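Simulation Practice Group, Plernside
Minutes of the meeting held 19/08/2020

**Present:** members from Plernside, Landedmont and Canpolat. Tamia sent written comments.

## 1. Previous minutes

Accepted with one change: "episode" in item 4 should read "attempt."

## 2. Naming of runs

Landedmont asked again for one naming rule across all sites. Agreed that every run carries the site, the task and a running number, in that order. Old runs keep their names. Canpolat will list the 119 that clash and send the list before the next meeting.

## 3. What counts as a success

Long discussion. Plernside has been scoring a door as open when the handle is held and the door has moved at all. Canpolat waits until the gripper has let go and backed off. The two sets of results can't be compared as they stand.

Agreed wording for section 3 of the guide:

- The door must pass the set angle and stay there after release.
- Contact with the handle alone is scored as "reached" — never as "opened."
- Any contact between the housing and the panel is logged, even when the attempt succeeds.

Tamia's written comment was that logging all contact will slow down review. Noted. The rule stands until January and will be looked at again then.

## 4. Start poses

The guide says the fingers should be open at the start but doesn't say how the view from the wrist should be checked. Plernside proposed that the handle be visible between or above the fingertips before the first command is sent. Agreed.

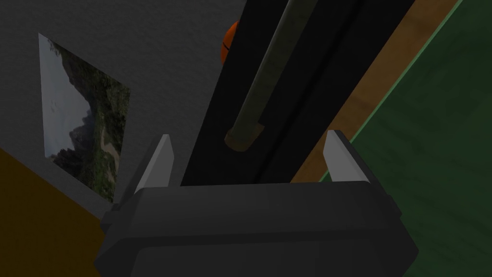

*Fig. 1. Wrist view in simulation, fingers open, handle ahead.*

Room layouts and wall colors may vary freely. Handle shape and panel color must be written in the run notes.

Of the 1,523 runs in the shared store, 486 have no start pose recorded. These stay in the store but are left out of reported scores.

## 5. Actions

- Canpolat: list of clashing names.
- Plernside: new text for sections 3 and 4.
- Landedmont: mark the runs without a start pose.

Next meeting to be set by email.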